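El mantel largo y el coste de lo que no se ve

La discusión sobre los textiles de mesa en hostelería suele plantearse en términos de gusto. Es un planteamiento pobre. Un mantel que llega hasta el suelo es una decisión de mantenimiento, con consecuencias medibles en lavado, planchado, almacenaje y reposición, y debería evaluarse con el mismo rigor que se aplica a una cámara frigorífica o a un contrato de limpieza.

El argumento habitual a favor de la caída completa es que oculta la base. Oculta también el desgaste de esa base, lo que retrasa las reparaciones. En un salón con 50 mesas auxiliares, la revisión de patas y herrajes exige levantar la tela una por una, y en la práctica se pospone hasta el cambio de temporada. Un tablero visto se inspecciona al pasar.

El segundo problema es geométrico. En una mesa redonda, la tela necesaria crece con el cuadrado del diámetro total, es decir, el del tablero más dos veces la caída. Pasar de media caída a caída completa puede duplicar con facilidad la superficie que hay que lavar, mientras que la superficie útil permanece igual. El proveedor factura por peso. El comprador, en cambio, suele comparar precios por unidad.

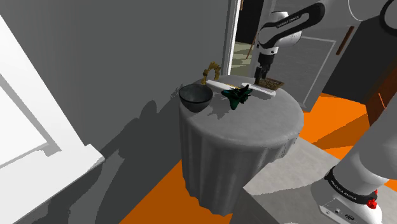

Leen Zein

Queda la cuestión del dobladillo. Toda tela que toca el suelo se ensucia primero por el borde, y el borde es la zona con más costura y peor secado. Los grises claros disimulan el polvo pero no la humedad de fregado, que deja un cerco reconocible. Los fabricantes - Birkico y Vilum, por citar dos con los que he trabajado - recomiendan dejar un margen sobre el pavimento. Casi ningún pliego de compra lo recoge.

En agosto revisé el inventario de una cadena pequeña: 173 manteles redondos, de los cuales alrededor de 100 presentaban daño en el borde y ninguno en el centro. Se habían dado de baja enteros. Recortarlos y rematarlos para media caída habría salido más barato que reponerlos, pero el reglamento interno fijaba una única medida.

Mi propuesta es modesta. La caída completa debe reservarse para actos puntuales y alquilarse. Para el uso diario, media caída, dos medidas normalizadas y un registro de bajas que indique la zona dañada. Sin ese último dato, cualquier debate sobre calidades de tejido es prematuro.

Comentarios (3)

Rami Jaber
De acuerdo en lo del peso, pero el alquiler tampoco es neutro. El transporte se factura aparte y en temporada alta las devoluciones se retrasan.

mantelería_norte
Falta hablar del encogimiento. Un algodón mal estabilizado deja de tocar el suelo a los pocos lavados y problema resuelto.

Tamuno
¿El cálculo incluye el muletón? En redondas grandes pesa casi tanto como el mantel.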